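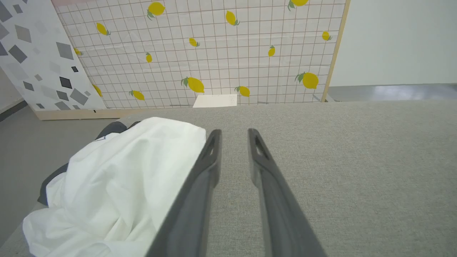
Wrist view, fingers open, nothing held.

How to teach two arms to spread out a T-shirt (and keep your temper)

The first thing you learn from driving a pair of arms by remote control is how much your own hands have been doing behind your back. You have handled T-shirts all your life without a plan. Now you need one.

Start with the wrist view and leave it up. From the head camera a sleeve and a fold look much the same, and you will spend a whole February morning lifting the wrong one. Up close you can see where the cloth has a ridge. Aim for ridges. Fingers that come down on flat fabric tend to stroke it.

Open the gripper before you get near the cloth, line the tips up on either side of the ridge, then lower. Close slowly. If you miss, back off and come in again at the same pace. Do not stab. The robot will learn the stabbing before it learns anything else.

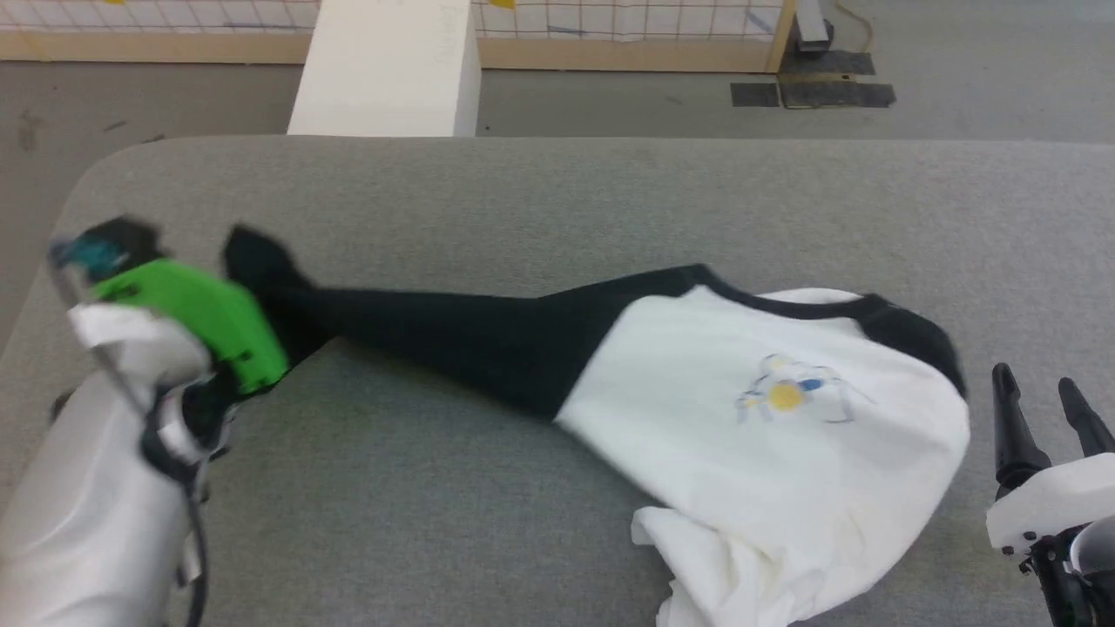
Vega Pastor

Once you have a cuff, pull it outward along the table and keep it low. Lifting feels helpful and drags the body of the shirt along for the ride. Stop when the sleeve is straight. There is a strong urge to give it one more tug, and I have 47 episodes of one more tug if anyone at Flindholm wants them.

While one arm pulls, park the other close by with its fingers open. A shirt with dark sleeves and a light body is a kind place to begin, as you can tell at a glance which part you've got. My first was plain navy, a choice I defended for two weeks.

Some house rules, most of them Nicanor Moya's:

Crumple the shirt again between episodes. Properly. Dropping it the same way each time gives you a robot that can handle one particular heap.

Keep the recoveries. A dropped cuff picked up again is worth having. Throw out any episode where you stopped to scratch your nose — the arms will have copied that too.

Take a break every 10 episodes, even when it's going well.

Our Dorer set came to 303 episodes after trimming. Nicanor wanted 2,000 and still brings it up. We trained on what we had, and sleeves came along well before hems. If your hems are bad, record more hems, starting with the bottom edge bunched toward you.

Name your files before lunch.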